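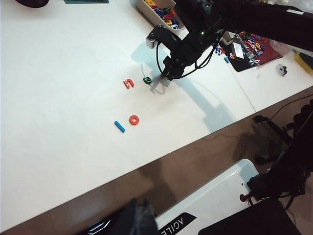
STANDEN - The sergeant who runs the stolen-bike desk at Standen police has one of the best jobs in the building, and she knows it. "I get to call people with good news!" she said when we spoke by phone on May 20, 2020. "Half of them think I'm a scam."

Her desk returned 231 bikes last year, most of them recovered from a rented garage off Mansour Street. A patrol officer had spotted a bright green Rekari touring bike in an online ad, and the serial number matched a theft report from Hiltau, 90 miles away.

"We went in expecting a dozen," she said. "The door went up and it was handlebars to the ceiling." 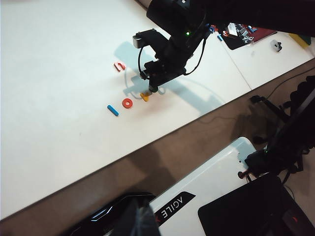
## Finding the owners

Two men pleaded guilty in March. Matching the bikes has taken far longer, and I loved hearing how she does it - old receipts, vacation photos, a sticker under a saddle.

"One man described a dent on the top tube so well I walked straight to it," she said.
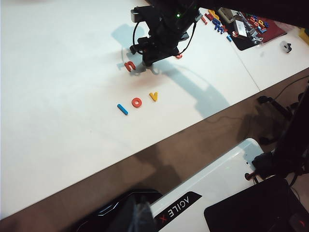
He had ridden it for 22 years before it was taken from his porch, and he rode it home the same afternoon. Roughly 300 reports are still open, and she would like every rider in town to write down a serial number tonight.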